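Assembly permits: what changes for organizers in December

The revised public assembly bylaw takes effect in Sondstead in December. It replaces the 2013 text, which treated every outdoor gathering as an event and sent it through the same office as street fairs. Under the new version, political gatherings, vigils and marches are handled on a separate track, by notice. Events with paid entry stay under the old permit.

The main points are as follows. A gathering on public land needs written notice 36 hours before the start. The previous term was 10 working days. Notice can be filed by one named person, who must be reachable by phone while the gathering is in progress. The city may propose a different route or start time, but it has to do so in writing and state the traffic or safety ground it relies on. If no reply arrives by the start time, the notice stands as filed.

Gatherings expected to draw more than 600 people need a route map and a marshal plan. The plan does not have to list marshals by name. An earlier draft did require names, and that clause was removed after second reading.
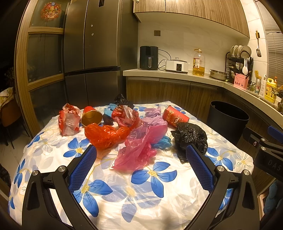
Plastic bags, gloves and paper cups on a flowered tablecloth.

Cleanup is the part of the bylaw that drew the most comment. Organizers remain responsible for waste left along the route, but the cash deposit is gone. The city can bill for cleanup afterward, at cost, and only for the streets named in the notice. Said Saber, who reviewed the text for this newsletter, points out that the bylaw does not define "cost" – a bill could include overtime for city crews. He recommends keeping a dated record of the route's condition before and after.

Two questions are still open. The first is whether Amrani Square counts as public land, given that the paving is leased. The second is amplified sound after 9 p.m., which falls under the noise rules and was not amended.

Yevdokiia Shevchuk will go through the notice form line by line on Monday at 6:30 p.m. in the Ernell Street reading room. Bring a draft notice if you have one.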